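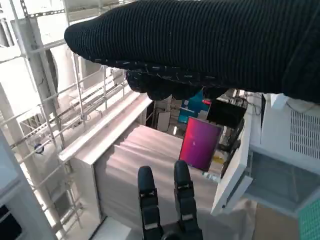
21 June 2023
By Precious Galang
147 shares | 5 comments

Drorell will start selling a black knit work glove in July, the company said. The glove is meant for light jobs at home and in the workroom – sorting shelves, moving boxes, folding covers and putting dishes away. It will be sold in packs of 2 pairs through Wivell stores.
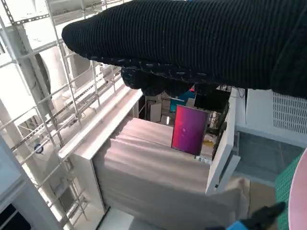 How should the gloves be washed?
Wash them in cold water with dark colors and lay them flat to dry.
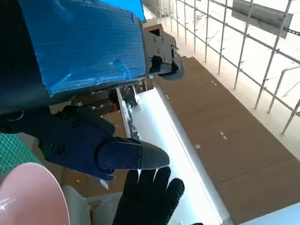

Photo: Drorell

"People kept asking us for a thin knit glove they could wear all day," said Berenice Ibarra, product manager at Drorell. "We had testers use it for their regular chores and changed the cuff after the first round."

The first 200 orders will ship free. Stores that want to carry the glove can write to the Drorell sales office.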